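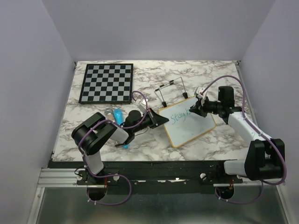

Fultton evening bus cut back from January

Sep 20, 2023

The last two evening buses between Fultton and Dretitz will stop running in January, the council confirmed last night. Route 4 will finish at 7.15pm on weekdays. Saturdays stay as they are. No Sunday service, same as now.

Passenger numbers are the problem, according to the report that went to the meeting. The evening runs carried 1,874 people in the past year, down from 2,932 the year before. Nepia, which runs the route under contract, had asked for more money to keep them going and the council said no.

A petition against the cut got 435 signatures. It was handed in before the vote but only noted, not debated, which did not go down well in the public seats. Several people left early.

Worst hit will be late shift workers at the Solen bakery, where the second shift clocks off at 8pm. The bakery says it is looking at a minibus for staff but nothing is agreed yet. Students at the Dretitz evening classes will also have to find another way home, or switch to daytime groups where their are places.

The council says it will look again at the timetable in the spring if money turns up. A dial-a-ride car was mentioned as a stopgap. No costings, no start date.

Weekly and monthly passes bought before the change stay valid on all remaining buses. Refunds for anyone who only uses the evening service, ask at the Fultton ticket office, weekday mornings. Bring the pass and some proof of adress.

New timetables go up at stops in December. The stop outside Dretitz library is being moved across the road at the same time, seperate job, to make room for the new crossing.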